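I have been asked to write a budget for a robot. One arm, one small lab, one spreadsheet that was a pleasant shade of green until this morning. Thread, because I have nobody to complain to until lunch.

Background: we're a small group at Ayele. We want an arm that can work in a kitchen. Open a fridge, get something off a shelf, not destroy the toaster. Ordinary errands, the kind you'd give a ten-year-old, except the ten-year-old doesn't come with an export form.

The arm itself is the easy line. You email the company, they email you a PDF, you sit down, you stand up again, you paste the number into row 4.

Then you read page two of the PDF. Page two is where the gripper lives. I had assumed the gripper was part of the arm, in the way I assume the steering wheel is part of the car. Gatard considers this a bold assumption.

Gatard's quote also has a line called "commissioning." I asked what that covers. It covers a person coming to our building and turning it on. I asked if we could turn it on. We could, but then it wouldn't be commissioned.

Camier was cheaper by a good bit, and I got very excited and told everyone. Their lead time is 39 weeks. I un-told everyone.

Ranow has not sent a quote. Ranow has sent me a brochure, a second brochure, and an invitation to a webinar on how to think about quotes.

Things I forgot in the first draft of the spreadsheet, in order of embarrassment: the table it bolts to. The bolts. Somewhere to put the table.

Also shipping. The crate costs $814. That's the crate, empty, before it goes anywhere. I asked Daiane in purchasing if we get to keep it and she said yes, in the tone of someone who has seen where we keep things.

Also the fridge! If you want a robot to practice on a fridge, you need a fridge, and the one in the break room is spoken for. Zulmira Cunha has yogurt in there and strong views.

So the plan, and this was Raíssa's plan, which is why it's a good one: simulate first, spend later. Put the arm in a rendered kitchen, let it fumble around in there, and find out which parts of the quote we need before we sign anything.

I was against this in April. I wanted a box to open. I'm now for it, mostly because a rendered fridge has no delivery window.

The first thing it's good for is reach. Spec sheets give you reach as one big number, measured with the arm stretched straight out into empty air. Fridges have doors. Doors have shelves on them. The big number does not know this.

The second is where the base goes. I'd budgeted for a fixed mount by the counter. Then we started asking it to do counter jobs and fridge jobs, and now there's a row in the spreadsheet called "mobile base???" with the question marks left in for Thanasis, who approves things.

Some of the kitchen work, fridge and counter:

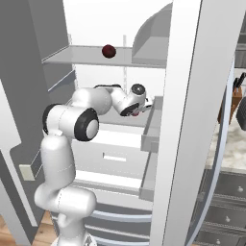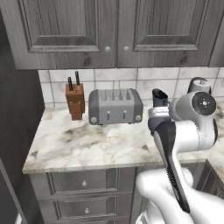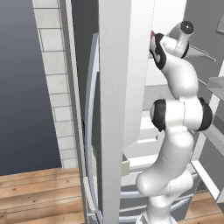
Anyway, the money. Simulation isn't free, it's just free in a way that's harder to put in a cell. There's the workstation, which we have, and the graphics card, which we have if Beatrice Nyanda's group never asks for it back. Then there's Raíssa's time, which I entered as zero and was asked to reconsider.

I've split the request into 2 phases. Phase one is the sim work plus a deposit on nothing. Phase two is the arm, the gripper, the table, the bolts, the crate, and the stranger who turns it on.

Thanasis wrote back asking whether phase one could show we don't need phase two. I've read that email several times and I still can't tell if he's being supportive.

To be fair to him, it might trim it. If the errands can be done with the basic gripper, the fancy one comes off page two, and it's nearly a third of the total. I'd like that a lot. I'd also like to own the fancy gripper. I contain both of these people.

A few tips if you're doing your own version of this:

Ask for the quote with everything on it, including cables. Then ask again, using the word "cables."

Ask what the service plan covers. Then ask who pays to ship the arm back. If the answer starts with "typically," add a row.

Don't name your spreadsheet "final." Mine is called robot_budget_final_june, and it has been edited by four people since lunch, one of whom changed the font.

Keep a contingency line, and don't call it contingency. Daiane says that word makes people hungry. Ours is called "mounting hardware, misc." and it's a very generous amount of hardware.

Somebody asked why we don't just buy used. I looked. There was one listing, no controller, "arm moves freely by hand." So does mine.

Request goes in at 4 p.m. I'll post again when I hear, or when Ranow sends the quote, and I know which one I'd bet on.

Update, 4:10. It bounced. The form wants the fridge listed under "furniture."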